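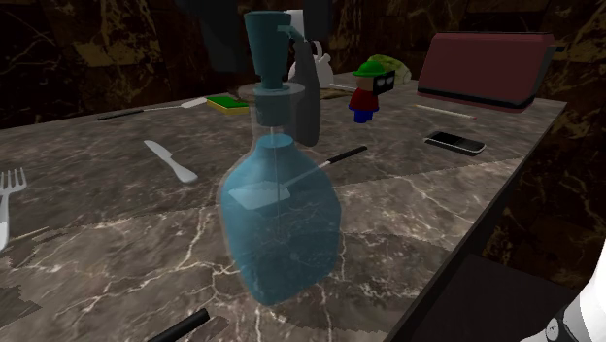 Sorting out Mum's will, and the talk we kept putting off

20/07/2024

So my mum finally did it. After three years of me nagging (gently, I swear) she sat down with a lawyer and made a proper will. Her old one was from when I was 15, and it named my uncle as executor. He has since moved overseas and can't keep track of his own car rego, so you can see why I was keen!

I thought I'd write up how it went, as a few of you asked after my last post about Dad's paperwork – or the lack of it.

First, the lawyer. My friend Aicha Alaoui had used a small office over in Setville, and we ended up with Anika Haddad, who was lovely with Mum. She talked to her and not to me, which I appreciated even when I was dying to butt in. She asked to see Mum on her own for the first part as well. I sat outside and read a very old magazine about boats.

The bit I hadn't understood is that Mum's super doesn't just fall into the will. She needed a separate form for the fund, and the one on file still had Dad's name on it. Same with a little life policy she took out at 35 and forgot. If you do nothing else this week, go and check who is named on yours.

Then there was the house. There are three of us kids, and my brother Erick Mwaipopo (half-brother, if you're wondering about the surname) has lived with Mum in Clidach for years and done most of the driving and cooking. Mum wanted him to be able to stay on for a while after she's gone before anything gets sold. They settled on 18 months. I was fine with that. My sister took a bit longer to come round, and there was one phone call I'd rather not repeat, but we got there.

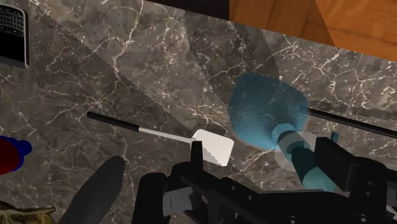
Kitchen bench, Saturday-style mess not included

We also did the powers of attorney. Mum is 70 and sharp as anything, but she watched her own sister go through two years where the family couldn't get the bank to speak to them, and she didn't want that for us. Erick and I are both named and either of us can act alone. Anika went through what that means quite slowly, and I'm glad she did – I'd been picturing us both having to turn up and sign every time the gas bill came.

The jewellery and the odds and ends went in a letter that sits with the will. It isn't binding, but Mum can rewrite it whenever she likes, and she has already changed her mind twice about the green brooch.

Next job is mine. I have no will at all, and I'm booked in for August. I'll let you know how I go.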